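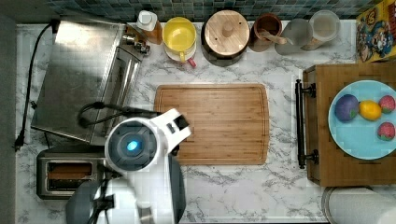

Toast in the toaster on a marble worktop.

Opinion > Town and trade > Shop hours

Pirkstead's shops should stay open after five

I live in Pirkstead and work in Ikel, and I get off the bus by the church at twenty to six. By that time every independent shop on the main street has its lights off. The butcher has washed down, the greengrocer has brought in the crates and Voyle has pulled the shutter across the hardware. The takeaway is open, and so is the garage on the bypass, where a pint of milk and a loaf cost more than I would like to say.

I have lived with this for years and so has everyone else who travels to work. We are told often enough to use our local shops or lose them. There is a poster saying so in the library window. I agree with the poster. I would like to know at what time of day I am supposed to act on it.

The parish newsletter gave our population in June as 1288. I don't know how many of those leave in the morning and come back at teatime, but the first two buses are full and the lane out towards the bypass is a queue from half past seven. Those people earn wages and they eat an evening meal. Most of them would rather buy it here than drive back out for it. They can't, so they do a big shop at the retail park once a week, and having done that they have no reason to go into the butcher's at the weekend either. The fridge is already full.
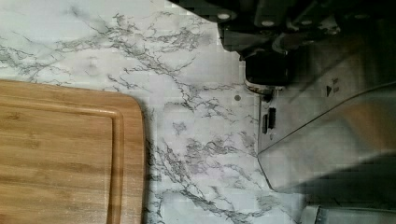
That last point is the one I think our traders miss. They look at the hour between five and six and see a handful of possible sales, set against an hour's wages and an hour's electricity, and on that sum it doesn't pay. I can follow the sum. What it leaves out is the custom lost at other times of the week. Someone who gets used to calling in for sausages on the way home will also order the Christmas turkey there. Someone who never calls in at all buys the turkey wherever they buy everything else.

I should be fair to the shopkeepers, because I know several of them and I know what their days look like. The greengrocer is at the wholesale market before most of us are awake. The bakery starts earlier still. If you have been on your feet since four in the morning, being told by a woman with an office job that you ought to work later is not going to go down well, and it hasn't. I had a frank conversation over the cheese counter on this subject last winter, and I came away with some cheddar and a clear understanding of the other side's position.

So I am not asking for longer hours. I am asking for different ones. The main street opens at half past eight, and I have walked down it at nine on my days off. Between half past eight and ten it is very quiet. Pensioners mostly come out later, when the bus passes start working. Parents have gone home from the school gate or gone on to their jobs. A shop that opened at ten and closed at half past six would be working exactly the same day as it does now, and it would have its door open when the evening bus comes in.

It needn't be every day. Two late evenings a week would do to begin with, provided they were the same two evenings for every shop and provided they were kept up. We have tried late opening before, and I think people have drawn the wrong lesson from it. A few winters ago four shops stayed open late in the run-up to Christmas. They didn't agree on which nights. One had a sign up, one put it on Facebook and the other two just left the lights on. I went down one evening for a birthday present and found one of the four open. The trial stopped in the new year and ever since we've been told that late opening was tried and there was no demand for it.

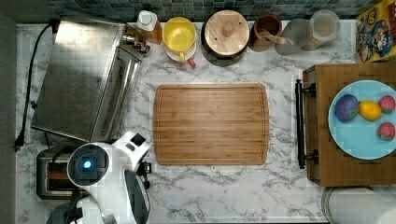

By Jucélia Siqueira
Pirkstead resident

Demand doesn't appear in three weeks. People who have gone nine or ten years without being able to buy an onion after work have arranged their lives round it. They have a delivery slot, or a freezer, or a stop they make in Ikel. It would take months for those habits to shift, and the shops would have to put up with some dull evenings in the meantime. I don't pretend that is easy on a small turnover. It is why I think the town council ought to help with it.

The council has a fund for what it calls high street improvement. Last year it went on planters. I have nothing against the planters, and the ones outside the chemist's are looked after beautifully, but I have never heard of anyone coming into town to spend money at a planter. The same fund could pay a small sum to each shop taking part for the first six months, enough to cover the lighting and part of a wage. It could pay for one decent sign at the bus stop giving the two evenings and the closing time. It could also leave the street lamps on full at the lower end, where they are dimmed early and it feels later than it is.

There are 17 shops on the main street if you leave out the estate agents and the hairdressers, and I wouldn't expect all of them to join. The wool shop does well enough in the daytime and its customers like it that way. But the food shops would need to act together, and the chemist with them if possible. A person will walk down for three errands in a way that they won't for one.

When I put a letter about this in the newsletter, a petition was started by someone I hadn't met, and it collected 305 names. I was surprised by that, and a bit embarrassed, as I had only meant to complain. The council noted it. A councillor told me afterwards that people will sign anything and that it doesn't mean they'll turn up with their purses. He may be right. The only way to find out is to open the doors for long enough to see.

The other answer I am given is Prikelel, the delivery service that started in Ikel and now covers us as well. You order on your phone and a van brings it between seven and nine. I have used it and there is nothing wrong with it, apart from the bananas. Some people say it has settled the matter and that evening shopping in a place this size is finished. I think it shows the reverse. The vans are up and down our road every night of the week, so there must be plenty of households here willing to spend money on food after work. At the moment that money is leaving town, along with the people who might have stopped for a word on the way past.

I do mind about that part too. The main street at six o'clock in winter is a dark place with a few people walking quickly through it. My neighbour's daughter won't wait there for her lift. A few lit windows would change that more than another camera on a pole would, and it would cost the council less.

Voyle has told me he would give it a go if two others did, and he has said I can put that in print. He is thinking of the people who find out at half past five that they need a washer or a fuse, and who at present go without until the weekend or drive to the retail park and come home with over £20 of things they hadn't planned to buy. The bakery has said no, and given the hour they start I can't argue. The butcher is thinking about it. The council next discusses the improvement fund in the autumn, at seven in the evening, in the room over the library, and the public are allowed to speak for three minutes each. I'll be there, having come straight from the bus.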